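Product review: Sarkerden open storage bins, set of three

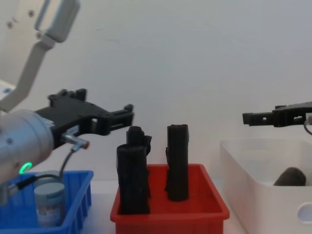 Blue, red and white bins in a row on a white tabletop.

Reviewed for the Trotemier Equipment Guide by Maham Virk. Trial use supervised by Ľubomír Hudec.

The Sarkerden open bin is sold to schools, workshops and small offices that need to sort loose items by hand. It has no lid, no divider and no fixings. The manufacturer supplies it singly or in sets of three, and the set under review comprised one blue, one red and one white bin. It is listed in the current catalogue under order number 2459.

The Guide last considered plastic bins in July, when two sets from Benítez were assessed. Readers subsequently asked for an opinion on a plainer product at a lower price, and the Sarkerden set was purchased at the normal retail rate for that purpose. No payment or goods were accepted from the supplier.

Delivery and first inspection

The bins arrived nested in a single carton with a sheet of thin paper between each. Two of the three separated easily. The white bin had been pressed firmly into the red one and required some effort to release, although no mark was left on either. Moulding was clean along the rims, and the corners had no sharp edges. A paper label on the base of each bin came away in pieces and left a residue, which was removed with warm soapy water and a cloth.

Use over the trial period

The set was in use for eight weeks. It was employed chiefly for sorting: incoming parts in one bin, checked parts in the second and rejected parts in the third. Colour was found to be the most useful feature of the product. New members of staff learned the arrangement within a morning, and written labels were abandoned in the second week.

The open top suits work in which items are put in and taken out continually. Access from above and from either side was good, and the bins could be set close together without the rims catching. Small dark items were easy to find in the white bin and noticeably harder to find in the blue, particularly late in the afternoon. Purchasers who handle black components may wish to allocate the colours with this in mind.

Stability was satisfactory on a smooth table when the bins held a reasonable quantity. When almost empty they moved if knocked. Shabnam Satti, who was responsible for the sorting table during the trial, fitted four small rubber pads beneath each bin, and the difficulty did not recur. It would be preferable for the manufacturer to include pads at the point of sale.

Cleaning

The bins were washed by hand once a week. Dust collects where the sides meet the base, and a soft brush is needed to reach it. The red and blue bins kept their appearance throughout. The white bin showed grey scuffing on the inside after about six weeks, which a mild cream cleaner reduced but did not remove.

Comparison

The Ekia bin, which the Guide continues to recommend for heavier contents, has a thicker rim and a better grip for carrying. It is offered in grey only and costs considerably more. For light goods sorted at a table, the Sarkerden set is the more practical purchase. It is less suitable for carrying over any distance, as the rim becomes uncomfortable in the hand when the bin is full.

Assessment

Recommended for indoor sorting of light items. Not recommended for outdoor storage, for stacking when filled, or where contents must be kept covered.

Correspondence concerning this review should be addressed to Zubaida Kakakhel, Reviews Desk. Replacement bins may be ordered individually from the supplier in any of the three colours.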